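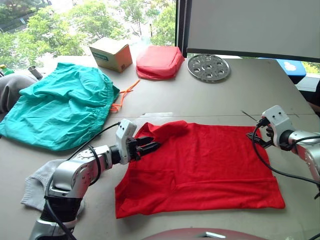 Could the arms not begin from the hem, where the cloth is simpler? So it was written in the margin of our notebook when I opened it this morning, in green pen and without initials. I answer it on this page, so that everybody in the group can read the answer.

September, second week of the folding project, room 306. Entry begins 9 in the morning.

My answer is: yes, we could, but the rules of the Billska student cup say that the first fold must bring one side of the shirt over the other side. If we begin from the hem we lose the points for this fold. I read the rules two times to be sure. The left gripper takes the corner on its own side and lifts it a little, and the right one goes down at the other upper corner. I want to keep this as our standard start until the practice round in Dranen.

Settings of this morning: arm speed low, gripper force at the middle value, Mumemon version from the shared folder (not the one on my laptop, which has the old wrist limits). Please do not copy from my laptop.

First task of the day was the approach without touching any cloth. I wanted to see if the left arm comes to the middle of the table at the same height each time. I wrote the heights in the spreadsheet, tab "approach". The difference between the runs is bigger than I would like. I suspect the zero position of the elbow, and I have to check it with the paper template. 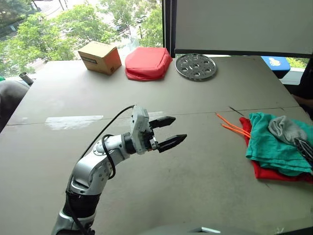 We should record the approach as a separate task and not as the first part of the fold, one of the second-year students wrote under my spreadsheet. I thought about it during the lunch and I agree. When the pile is on the right and the left arm has to wait over the middle, this is already a decision, and it is mixed in our files with the real folding. From tomorrow the file names begin with "app" or "fold". I will rename the old ones myself, it is boring work but it needs one pair of hands only.

For the colors: red shirt for folding, the teal one stays on the table as a distraction, the same for the gray sock. The judges are allowed to put other clothes near to the shirt, therefore we must train with them. Please leave the sock where it is also when it looks like somebody forgot it.

After lunch, folding again. Before every start the red shirt must be flat, with the collar to the window side. The small creases can stay. I pressed too long on them yesterday and lost half an hour with this. 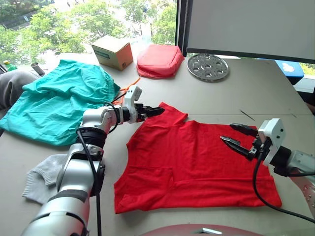 If the grippers close before both are low enough, you will fold air, came the warning by e-mail from the Jurić workshop, where the older students have had the same problem with towels. They propose to us a short pause above the fabric, then both go down together, then both close. Their pause is longer than I expected. I put it in the script as a parameter named hold_ms and gave it the value 3000. It feels very slow when you stand beside it. I would like to make it shorter later, but first I want that the closing is always in the same order.

Note for whoever changes the script: the left and the right side have each their own closing height, and it is not a mistake. The table has a seam between the two panels and I measured one side a little higher.

Then I tried to pull the shirt from both ends, to see how it behaves when the grip is not at the corners.

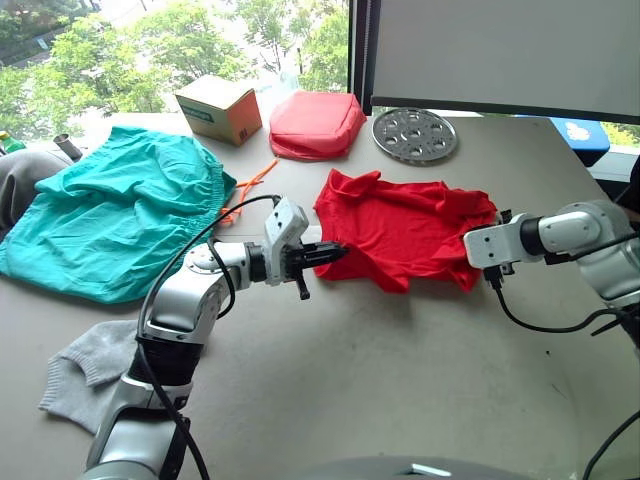

For this test I turned the pause off, so do not compare it with the other files. What I wanted to know is how much of the fabric comes together when the arms work from the sides. The notes are in the tab "side pull" and they are short, because I was also holding the stop button.

Open points:
Elbow zero position, left arm, with paper template.
Ask Jurić if they close both grippers by one command or by two.
Cables: the loop must stay free on both arms when the wrist turns. Look at it before each start, please.
Orange cord: move it or keep it? The rules speak only of clothes.
Practice round in Dranen: 3 tries for each team, so we need a reset which one person can do alone.

I stopped when the light from the window became too low for the camera settings we use. The script is saved, the arms are parked, key is in the drawer.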